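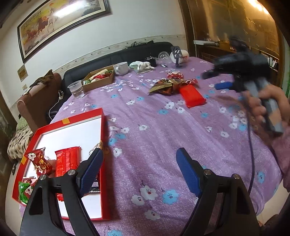

Minutes, Stelberg Residents' Association, February 26, 2025. The meeting opened with the spring care parcels for members who live alone. Last year's parcels went out in plain bags, and several arrived crushed. Members agreed to switch to a rigid gift box, like the open red one on the flowered bedspread, with snack packets inside. Hafþór Oddsson will ask Molefe for a price on 100 boxes. Color was left open.

**Minutes of the last meeting.** Approved with one correction: the bike shed key is held at the Toditz Street office, not at the laundry.

**Stairwell lights.** Lights on the north stairs are still going off too soon. The electrician has reset the timer once already. He will be asked back, and the bill for the first visit will be held until he has been.

**Parcel budget.** The balance set aside is 3000 kronor. Delivery was discussed at length. Two members wanted to use Skasia again. Others said Skasia left parcels in the entry hall last time and did not ring. Agreed to deliver by hand within the building and use Skasia only for the 7 addresses across the river.

**Contents.** No glass jars. Tea to be included if the price allows. Anyone who knows of a food allergy should write it on the list by the mailboxes.

**Yard.** The bench by the gate needs a new slat. Hafþór has wood left over and will do it when the ground dries. The request for a second clothesline was put off until May.

**Other business.** A complaint about drilling late in the evening was noted. The house rules will be posted again on both landings.

Next meeting to be set once the price from Molefe is in.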